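# Running a gripper demo at an open day without losing your mind

We had our September open day on a Tuesday, and I ran the cup table for most of it. A few people have asked me since how to set one up for their own shop or school, so I'm writing down what I'd do again (and a couple of things I really wouldn't!).

## Pick a boring task

Paper cups are perfect. They're cheap, they're light, everybody knows what's supposed to happen, and when the arm drops one it makes a silly little tok and people laugh. My first idea was a marble sorter, which Prendetti talked me out of, thank goodness.

## Set the table

1. Clear far more of the table than you think you need. Bags and coffee will creep in from the sides all day long.
2. Put a sticky note flat on the table where the cup goes and press it down hard. That's your home spot.
3. Stick a second note on the cup itself, in thick marker, telling people to leave it alone. Visitors are helpful! They will straighten your cup for you the minute you look at your laptop.
4. Keep a stack of spares within reach, but check that the fingers clear it on the way down. I bumped mine twice before lunch.

## Do the slow run first

Before you let anyone in, lower the gripper at the slowest speed you've got and stop with one fingertip just inside the rim. Look at it from the front, then from the side. If you're happy, save that pose and go back to it whenever things start to drift. Mine drifted after somebody leaned on the table, so I re-saved it at 2 and it held until we closed.

## Let people watch you type

I used to hide the laptop. Now I keep it right there on the table and talk while I work, and the questions get so much better. Kids want to know what happens if you type the wrong number, so show them (slowly, with your hand near the stop button).

We got through 154 tries in four hours, and I'd do it again tomorrow. 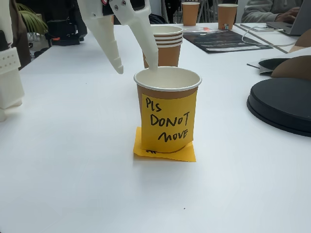
Janka Murín: We tried sticky notes as home spots too and they kept curling up by the afternoon, so we went over to painter's tape in a cross. Did you swap yours out during the day or did one last the whole four hours?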